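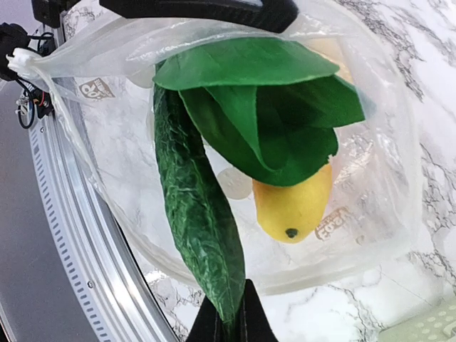
Bag It or Box It? Packing Produce for a Small Farm Stand
Student project report by Atif Siddiqui, Stalbridge Hall

1. Where the idea came from

I spent January helping at the Grimshaw farm stand, and I came back with one question I couldn't shake: why does bagging vegetables take so long? Peppers, leaves, fruit, all of it has to go into something before it goes home with a customer, and the line backs up right there at the packing table. My adviser said that sounded like a project, so here we are!

2. What I compared

I picked two ways of packing a mixed order. The first was a thin plastic bag. The second was the Lamell, a shallow folding carton that I drew up and cut myself (the name comes from the thin ribs across the bottom, and yes, I'm a little proud of it). Each packer got the same mix of long vegetables, leafy pieces and fruit. We used artificial produce for the timed rounds so every order would be the same size and shape from start to finish.

Four classmates packed 80 orders in total, half in bags and half in Lamell cartons. I ran the stopwatch and wrote down every time something had to be taken out and put back in.

3. What happened

The cartons won on speed, and by more than I had guessed. The average order took 16 seconds in a bag and 15 in a carton for packers who already knew the layout, so no big gap there. The fun part was the beginners. On their first five orders they were much slower with bags, mostly from hunting for the opening and from long pieces catching on the film on the way in.

Leaves were trouble in both. They spread out, they cover whatever is under them, and they hook onto everything. Packing them last helped a lot. Out of the 80 orders, 77 went through without a dropped item, and all three drops were fruit rolling off a pile of leaves.

Bags did have one clear advantage: they take any shape. A really long vegetable goes in at a slant and the plastic just goes along with it. In the carton, the same piece had to be bent or left sticking out of the corner.

4. What I would change

I want to try a longer Lamell with one open end. I'd also love to test the Drerkatano fold, a paper wrap from our design class that closes without tape and might suit leafy orders really well. And I need more packers, especially people who have never worked a stand. Their first few minutes taught me more than all the practiced rounds put together.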